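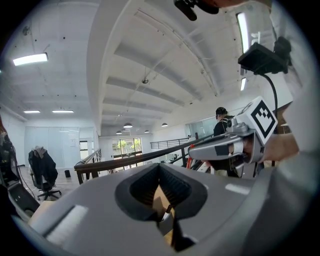

Handheld grippers at the Pinar office, October. Marker cube fitted.

Progress report to Drostholm: upkeep of the Seixas gripper pair
Prepared by Deolinda Baptista

Summary
Both grippers are in service. At the last report one of them was in a biscuit tin, so we are calling this progress.

Work done
The cable on the right-hand unit had been chafing where it leaves the camera bracket. Toivo Vuorinen re-routed it with a longer loop and we have lost no sessions to it since. The previous loop was his as well, and he has asked for that to be left out.

Marker cubes were refitted on both units after 3 came back from the printer slightly too small. Mio Yagi now checks every cube against a gauge before it is glued. Glue was formerly the first step.

Jaw rims are cleaned after every 100 grasps. The schedule said 19, a typing error which we followed faithfully for most of the summer. The rims have never looked better.

Calibration takes 11 minutes per unit, down from an afternoon. Most of the saving came from finding the instructions.

Problems
Spare fingers from Clistanach are late again. Teresa Aguiar has their assurance that the parts are "practically on the van". We have heard good things about this van.

Next period
Replace the left-hand finger springs, label both cables at each end, and write down the calibration steps somewhere Sofia Paiva can find them. No change to the budget is requested, though we would not send one back.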